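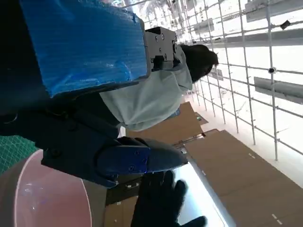 The **Leken Goat Show** is a yearly livestock show held each January in the farm town of Lozano. It is open to dairy, fiber and meat goats, and it's one of the liveliest winter events in the valley, with judging, milking contests and a hugely popular costume class all packed into two days. The 2020 show drew 1,132 goats, a record for the event.

## History

The show grew out of a buck sale held in the stockyards by the Leken rail crossing. Sellers began lining up their best animals before the bidding started, and the crowd for the lineup soon outgrew the crowd for the sale! A dairy class came first, then one for Angoras. The sale itself was dropped after the move to Lozano, but the old name stayed.
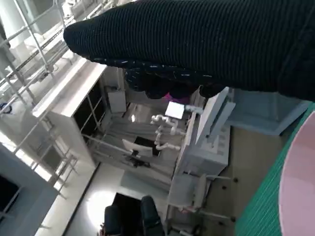
Fiber goats got their own ring soon after the move, along with a separate table for shorn fleeces. Mohair is judged there on luster, fineness, lock and evenness, and a fleece with too much kemp (the coarse, chalky hair that won't take dye) is marked down hard. Pygmy goats were added later and now fill a whole barn.

## Classes and judging

Dairy does are shown by breed and age, with dry does kept apart from those in milk. Judges look at general appearance, dairy strength, body capacity and, for milking does, the udder. Nubians make up the largest entry, and the senior Nubian class is a wonderful thing to watch - long ears, loud voices and very close placings.

Meat goats are weighed on arrival, and market wethers are split into classes by weight. Boer breeding stock is shown in a separate ring.

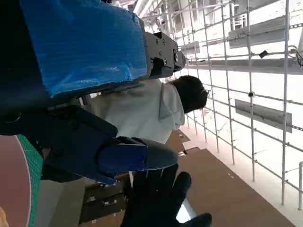 *Arm segment with a blue padded covering and a dark gray metal bracket*

Junior showmanship is judged on the handler. Entrants must keep the goat between themselves and the judge, set its feet square, and answer questions on feeding and hoof care. The winner receives the Temix Cup.

## Grounds

The main ring is in Jorix Hall, a former grain store that seats 1,552. Two open-sided barns hold the pens, and the wash racks stand between them.
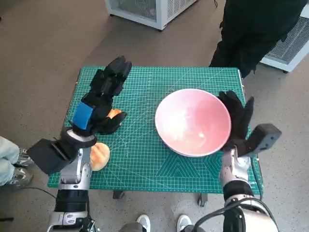 Milking takes place in the smaller barn before sunrise on both days, and early visitors are welcome to come in and watch. Does entered in the milk-out contest are milked dry the evening before, under a steward's eye, so that every animal starts even.

## See also

- Dairy goat
- Mohair
- Showmanship (livestock)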